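Stand: 2021-09-28, Lilla Fodor. Ersetzt die Fassung aus dem letzten Semester, Abschnitt 4 ist neu.

# Praktikum Zweiarmige Manipulation, Handout 2

## 1 Gegenstand

Behandelt wird die koordinierte Handhabung kleiner Objekte mit zwei seriellen Armen auf gemeinsamer Schiene. Vorausgesetzt werden Vorwärtskinematik, homogene Transformationen und der Umgang mit der Steuerungssoftware Urora (Handout 1). Die inverse Kinematik wird nicht hergeleitet, der Löser liegt im Kursverzeichnis unter `vunden/ik`.

## 2 Koordinatensysteme

Das Weltsystem W liegt in der Mitte der Aluminiumschiene. Die x-Achse verläuft entlang der Schiene nach rechts, y zeigt zur Rückwand, z nach oben. Die Basissysteme L und R sind gegenüber W nur verschoben. In den Formeln wird der Arm stets als oberer Index geführt, das Gelenk als unterer.

Für eine gemeinsam gegriffene Last gilt:

`T_WL · T_L,Greifer · T_Greifer,Objekt = T_WR · T_R,Greifer · T_Greifer,Objekt`

Der Term `T_Greifer,Objekt` ist auf beiden Seiten verschieden und wird nach dem Zugriff als konstant angenommen. Schlupf verletzt diese Annahme. In der Auswertung ist der Restfehler der Schließbedingung anzugeben, getrennt nach Translation und Rotation.

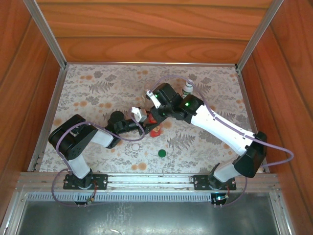 ## 3 Gemeinsamer Arbeitsraum

Der nutzbare Bereich ist die Schnittmenge der beiden Einzelarbeitsräume, vermindert um die Zone, in der sich die Handgelenke gegenseitig behindern. In dieser Zone wird die Kollisionsprüfung nach Kováčik verwendet: Jedes Glied wird durch eine Kapsel angenähert, geprüft wird der kleinste Abstand aller Kapselpaare.

- Kapselradius an den Greifern größer wählen als an den Gliedern, die Servogehäuse stehen seitlich über.
- Kabel sind im Modell nicht enthalten. Schleifen vor dem Start von Hand auf Freigang prüfen, auch unterhalb der Schiene.
- Die Seitenwände werden als Halbebenen modelliert. Der Ellbogen darf nach außen stehen, solange die Gelenkgrenzen eingehalten sind.

Das Referenzgitter umfasst 1.275 Stützstellen. Davon sind 657 für beide Arme erreichbar. Wer deutlich andere Werte erhält, hat meist die Basisverschiebung mit falschem Vorzeichen eingetragen.

## 4 Zugriff auf stehende Objekte

Flaschen und andere schlanke Körper kippen, wenn ein Finger früher anliegt als der andere. Die Annäherung erfolgt deshalb in zwei Phasen:

1. Beide Greifer fahren auf Vorposition, Finger geöffnet, Höhe unterhalb der halben Objekthöhe.
2. Synchrone Bewegung entlang der Verbindungslinie der Greifer bis zum Kontakt. Kontaktkriterium ist der Anstieg des Motorstroms, Schwelle laut Konfigurationsdatei.

Phase 2 wird abgebrochen, wenn nur ein Arm Kontakt meldet und der andere innerhalb des Zeitfensters nicht folgt. Beide Arme gehen dann auf Vorposition zurück. 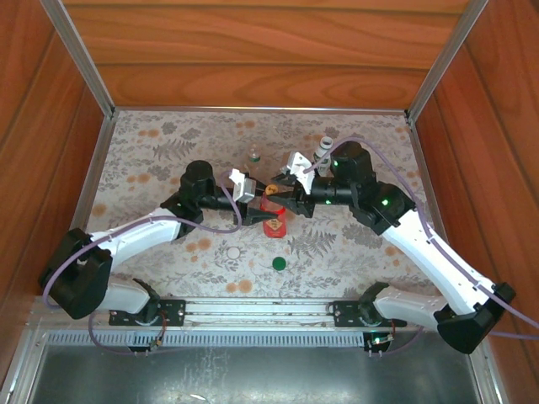
Flache Objekte fallen nicht unter dieses Schema. Scheiben werden einarmig von oben gegriffen, die Fingerspitzen setzen dabei fast auf der Unterlage auf. Die Unterlage gibt nach, der z-Sollwert ist gegen die Kalibrierung zu prüfen. Für weiche oder unregelmäßig geformte Objekte siehe Wullberg-Skript, Kapitel zur Griffstabilität.

## 5 Datenaufzeichnung

Gelenkwinkel und Motorströme werden mit gemeinsamem Zeitstempel geschrieben. Der Referenzdatensatz enthält 3.809 Zeilen. Fehlende Werte bleiben leer, keine Interpolation vor der Abgabe.

## 6 Aufgaben

**A1** Erreichbarkeitskarte beider Arme berechnen und die Schnittmenge darstellen (Draufsicht, Achsen in W).

**A2** Minimalen Kapselabstand über die Referenztrajektorie auftragen. Die Stelle des Minimums ist zu benennen, einschließlich des beteiligten Gliedpaars.

**A3** Zweiphasigen Zugriff implementieren. Abbruchbedingung testen, indem ein Arm mit verzögertem Sollwert betrieben wird.

**A4** Restfehler der Schließbedingung für A3 auswerten. Erwartet wird eine Begründung, welcher Anteil auf Getriebespiel und welcher auf Schlupf zurückgeht.

Abgabe als PDF mit Quelltext im Anhang, ein Dokument pro Gruppe. Diagramme ohne Achsenbeschriftung werden nicht gewertet. Vor A3 Freigabe am Aufbau einholen.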